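マイクをスタンドに戻すのは誰の仕事か
機材準備の自動化と、職場の分担の変化に関する調査報告

1. 調査のきっかけ

私たちの班は、会議や講演会向けに音響機材を貸し出しているプレナノ（Plenano）のスコービル倉庫で、双腕ロボット「Mesta」の試験導入を調べた。導入を担当しているのはマンニネン（Manninen）という装置会社である。調査は2月に始め、倉庫の準備室に通って作業を観察し、働いている人に話を聞いた。

最初に読んだ導入資料には、「準備作業の負担を解消し、スタッフが創造的な業務に集中できる」と書かれていた。私はこの一文が気になった。準備室の人たちが負担と感じているのがどの作業なのか、資料のどこにも書かれていない。「創造的な業務」が何を指すのかも書かれていない。この二点を確かめるつもりで調査を組み立てた。

2. 職場と作業の概要

準備室では五人が働いている。返却されたマイクとスタンドを受け取り、拭き、動作を確かめ、次の貸出先の注文書に合わせて組み直すのが一日の流れである。観察期間中に準備室を通った機材は1,226点で、このうちマイクとスタンドの組み合わせが最も手間のかかる品目とされていた。

Mestaが受け持つのは、その中のさらに一部分である。白い天板の手前側に二本のアームがあり、マイクをつかんでスタンドのクリップやショックマウントに収める。拭き取りも、ケーブルの検査も、注文書との照合も人が行う。資料の言う「準備作業」と、機械が実際に担当する範囲の間には、最初からかなりの開きがあった。

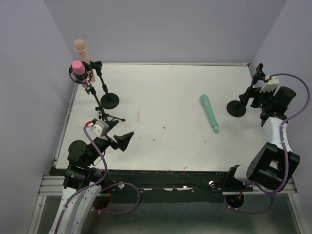 マイクをスタンドに差すという作業は、人がやると難しいのか。
難しくはなく、慣れた人なら手元をほとんど見ずに済ませる。時間がかかるのはその前後の確認である。

この点は、班の中でも意見が分かれた。簡単な作業こそ機械に任せるべきだという考え方はわかる。一方で、簡単な作業を一つ抜き取っても、前後の確認が残るなら人はその場を離れられない。準備室の人は、マイクを差しながらネジの緩みやスポンジの傷みを指先で確かめていた。差す動作を機械に渡すと、この確認のためにもう一度手に取ることになる。導入資料の時間計算には、この持ち直しが入っていなかった。

3. 観察の結果

3.1 所要時間

注文一件分の機材を人だけで組む場合と、Mestaと人で分担する場合を比べた。分担した場合、注文の受け取りから梱包までは53分だった。人だけの場合との差は、注文の内容によって縮まったり逆転したりして、どちらが速いとは言い切れない。マンニネンの担当者は、マイクを収める部分だけを取り出せば短くなっていると説明した。部分の計測としては正しいのだろう。ただ、貸出先が待っているのは梱包された箱である。

時間が延びた注文では、機材を天板の上に並べ直す場面が多かった。スタンドの脚が開きすぎている、マイクの向きがそろっていない、といった理由で、そのたびに人が手を入れる。人が人のために機材を置くときには必要のなかった気配りである。準備室では、この並べ直しをいつのまにか「お膳立て」と呼ぶようになっていた。業務表にこの項目はない。

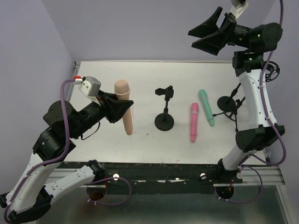 導入によって人員は減らされたのか。
調査の時点では減っていない。五人の体制はそのままで、シフトの組み方だけが変わった。

人が減っていないことを、会社は良い結果として説明している。私も失職者が出なかったことは良いと思う。しかし、シフトの変更は小さな話ではなかった。以前は五人が交代で受け取りから梱包まで一通り担当していた。今は、Mestaのそばに立つ人が一日中そこを離れられない。立っている間の仕事は、止まったら再開させること、機材を並べ直すこと、記録用紙に結果を書くことである。この持ち場は、その日に一番注文の知識が少ない人へ回りやすい。そうなると、知識はますます身につかない。

3.2 失敗の数え方

試験導入の報告書では、Mestaの試行が300回以上記録され、それぞれに成功か失敗かの印がついている。私たちは記録用紙の書き方を見せてもらい、途中で人が手を添えた試行の扱いが、書く人によって違うことに気づいた。ある人は成功とし、ある人は失敗とし、欄外に小さく「補助」と書く人もいた。この状態で成功率を出しても、何の割合なのかわからない。報告書に成功率の数字が載っているが、本稿では引用しないことにした。

マンニネン側にこの点を尋ねると、基準は次の改訂でそろえるという返事だった。改訂の時期は示されなかった。

3.3 話を聞いた人たちの声

聞き取りは準備室の人に加え、準備室の責任者であるアイノ・ティッカネン（Aino Tikkanen）さんにもお願いした。ティッカネンさんは導入に賛成の立場で、次のように話した。

「マイクは落としたら終わりです。夕方の五時を過ぎて疲れてくると、誰でも手が滑る。機械が一つでも引き受けてくれるなら、私は助かると思っています」

この意見には説得力があった。疲労の問題は、私が資料を読んだときに軽く見ていた点でもある。ただ、夕方にMestaが動いている日は、観察した範囲では少なかった。午前の注文で調整に時間を取られ、混み合う夕方には電源を落として全員が手作業に戻ることが多い。一番助けがほしい時間帯に使われていないことは、ティッカネンさんも認めていた。
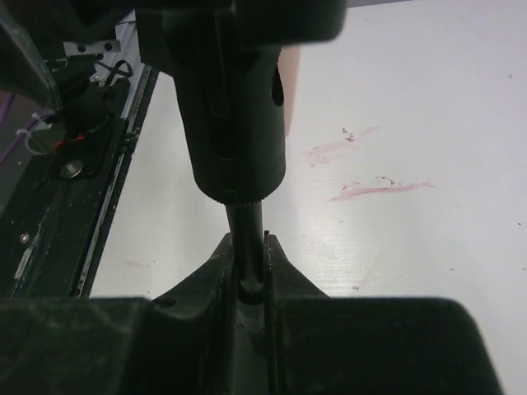

準備室で長く働いている人からは、別の種類の不満が出た。スタンドの軸は細く、持つ位置が少しずれるだけで全体が傾く。その加減を誰が機械側に教えたのかといえば、準備室の人たちである。アームを手で導いて動きを覚えさせる作業に、何日も付き合ったという。その時間は通常の勤務として処理され、手当はつかず、報告書に協力者の名前もない。「教えた分だけ仕事を持っていかれるなら、せめて教えたことは書いておいてほしい」という言葉が、聞き取りの中で一番強く残った。

会社は、教える作業も業務の一部だと答えている。契約の上ではそうかもしれない。けれども、長年の手の使い方を記録として渡すことが、箱を一つ運ぶことと同じ扱いでよいのか、私は納得していない。記録がマンニネンのほかの取引先で使われるのかどうかも質問したが、明確な答えは得られなかった。

4. 考察

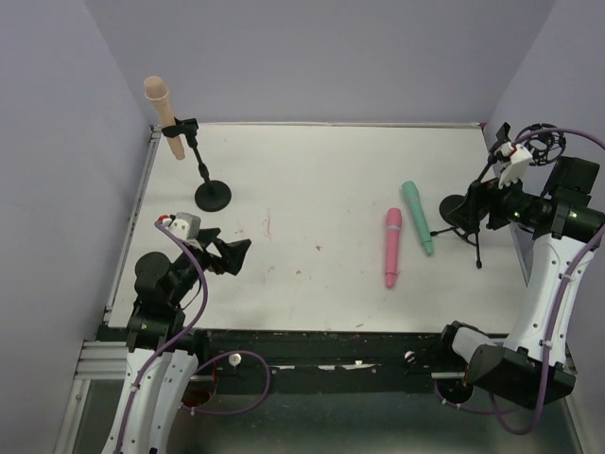
ソランジェ・シケイラ（Solange Siqueira）
職場自動化調査班・報告書執筆担当

考察は班で話し合った内容をもとにしているが、以下の評価は執筆者の責任で書いている。

まず、Mestaが役に立たないとは考えていない。つかんで収めるという動作を機械が覚えていく過程には見どころがあったし、準備室にもこれを面白がっている人がいる。疑問があるのは、それを「負担の解消」と呼ぶことである。観察の限りでは、負担は並べ直しと見張りに形を変えて残り、業務表の外に出たぶん見えにくくなった。

次に、「創造的な業務」について。聞き取りの最後に、空いた時間で何をするようになったかを全員に尋ねた。返ってきた答えは、記録用紙の記入、Mesta周辺の掃除、マンニネンとの連絡だった。新しい貸出プランを考える時間ができたという人はいなかった。会社の計画では今後そうなるらしいが、計画書に担当者の名前と時間数が入っていない以上、評価のしようがない。

調査の限界も書いておく。見学したのは一つの倉庫の一つの準備室だけで、観察に入れる時間帯は会社と相談して決めた。私たちが来ると知っていて調整を念入りにした日があったかもしれない。注文の内容もそろえられず、時間の比較は参考程度にとどまる。

5. プレナノへの提案

報告会では、次の内容を提案として渡した。

・機材の並べ直しと見張りを業務表に載せ、時間を測る。
・人が手を添えた試行を、成功とも失敗とも別の欄に書く。
・Mestaのそばの持ち場を一日単位で固定せず、途中で交代する。
・動きを教えた人の名前を報告書に載せ、手当について話し合う場を設ける。
・午前より先に、夕方の混み合う時間帯で試す。

三つ目の提案は、報告会の翌週から試してもらえることになった。手当については「持ち帰る」と言われたきりで、本稿の提出時点で返事は届いていない。返事が来た場合は、班の発表資料のほうに追記する。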